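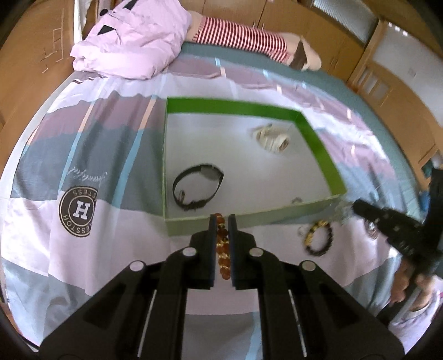
Amber-colored beads and a green box lid

Trusville Neighbors Help Board > Food & Kitchen > Meat, Poultry & Fish

Ordering a quarter beef for the first time, what do I put on the cut sheet?

Posted by Tumaini Chege

Hi everybody! I hope this is the right section, I wasn't sure if it should go under freezers or under meat. My sister-in-law talked me into going in on a whole steer with her and two other families, so my share comes out to a quarter. We're buying it from a farm past Urio and it's being cut at the meat locker in Trusville (the one by the feed store, with the smokehouse out back). They mailed me a cut sheet and I've been staring at it over coffee for three mornings now.

I grew up buying meat in little trays, so a lot of this is new to me. It wants to know how thick I want my steaks, how many to a package, what size roasts, whether I want the round as steaks or cubed or ground, what percent lean on the hamburger, and whether I want "soup bones and variety." There are 4 of us at home, two of them teenage boys who could eat a fence post. We grill most of the summer and I use the slow cooker pretty much all winter. My husband loves ribeyes and I make a big pot roast after church.

Also, the sheet says hanging weight and the farm talked about live weight, and my sister-in-law keeps saying a third number. What will I end up carrying home? And will it fit in an upright freezer that already has a fair amount of sweet corn in it?

Thank you so much in advance, you all were wonderful when I had the trouble with my canner in March.

Mwangi Kaijage

Welcome to the world of bulk beef, Tumaini! I worked behind a meat counter for a good part of my life and I still get a little excited when somebody fills out their first cut sheet, so forgive me if I go on.

Weights first. Live weight is the animal walking around. Hanging weight is the carcass on the rail after the hide, head and insides are gone, and that's usually the one you pay the locker by. Take-home weight is what goes in your freezer after trimming, boning and the bit of moisture lost while it hangs. Your sister-in-law's number is probably that last one. Everything shrinks along the way and it surprises people, so ask the locker for their own estimate on your quarter before you start making room. It depends on the animal, and on how much you take boneless.

Now the sheet. For grilling I'd say one inch on the steaks, or an inch and a quarter if your husband likes his ribeyes pink in the middle. Thin ones are overdone before you've found the tongs. Two steaks to a package lets you thaw for just yourselves or for company. For roasts, three to four pounds, and ask for mostly chuck for the slow cooker. Arm roast is lovely too and folks overlook it.

The round is where I'd speak up. Round steak is tough unless you braise it or pound it, and with two hungry boys you'll go through hamburger faster than anything else in there. I'd have most of the round ground and keep one package of it cubed for chicken-fried steak. As for lean, 85 percent is a nice middle. It stays juicy on the grill and you're not pouring off a cup of grease for tacos. One-pound packages for most of it, and a few two-pounders for chili.

Please take the soup bones! Also ask about the brisket, the short ribs and the skirt, since a quarter is often a split half and those small cuts have to be divided somehow. Best to settle that with the other families before pickup day. I've seen cousins quit speaking over a brisket.

One last thing, don't be shy about calling the locker. They would much rather spend ten minutes on the phone with you than guess.

Cosia

We do a quarter every year. Get the hamburger in 1 lb packs, you'll thank yourself. I'd skip the liver unless somebody really eats it, ours went to the dog.

About the freezer, move the corn. Take a couple of laundry baskets with you so you can sort as they hand it out, steaks in one and roasts in another, and put the burger on the door side where the boys can reach it. Tape a list on the front and cross things off. I didn't do that the first year and found a sirloin tip at the bottom when we were defrosting.

Can't help with the percent lean, we just let them pick.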